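Category: Vacancies / Technical / Maintenance

Robot Cell Technician (simulation and hardware), Morance

Skenia is looking for a technician to set up and look after one robot cell at our Morance site. The cell has a single arm with a parallel gripper. It runs on real hardware during the day and in simulation the rest of the time, and the post covers both. You would report to the cell lead and share a bench with the software team. The post is full time, 37.5 hours a week, with 23 days of leave plus public holidays.

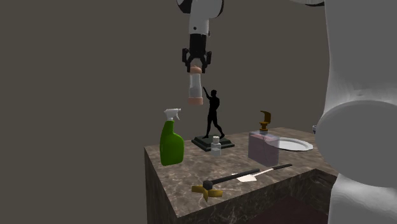
Setting up the simulated cell takes up a good part of the week. You will load the arm model, check joint limits and tool offsets against the real one, and place the objects for each run. We keep the counter mixed on purpose. A small cylindrical shaker held in the gripper needs a different closing width and force from a hammer or a flat white spatula, and a spray bottle standing near the front edge has to be allowed for in the approach path. You will keep the settings for each object in the cell log and change them when the fingers are changed.

On the hardware side, you will:

- inspect the gripper fingers, pads and fixings at the start of each shift
- grease and re-torque to the maintenance schedule, which has 496 entries for the year
- repeat the tool calibration after any collision or finger change
- replace worn cables and keep spares in stock
- write up each fault so that the next person can follow it

Finger work is the most frequent job. The set we use is the Orkari pattern, and we expect you to be able to strip it, clean it and put it back within a shift. Training is given in your first month by the team at Barredo, with travel and lodging paid.
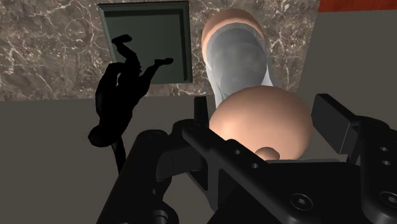 Page 11

Screws on the gripper model are checked against the parts list whenever the model is updated. A hex-socket head or a drilled hole in the wrong position means that the model and the hardware no longer match, and you will be asked to find out which of them is wrong. The view from just behind the fingers is the one we use for this check.

You should have worked on industrial or laboratory robots for at least four years, or hold a technical qualification and have two years of similar work. You need to read mechanical drawings and wiring diagrams, and to edit a configuration file without help. Some scripting is useful. Experience of a physics simulator is useful too, but we can teach it.

The post involves lifting and working inside a guarded area. Lock-off training is required before you enter the cell alone.

To apply, send a CV and a short account of one fault you traced and repaired to the Skenia office at Morance, marked "Cell Technician". Applications close on 2022-09-22. Interviews include a practical task at the bench.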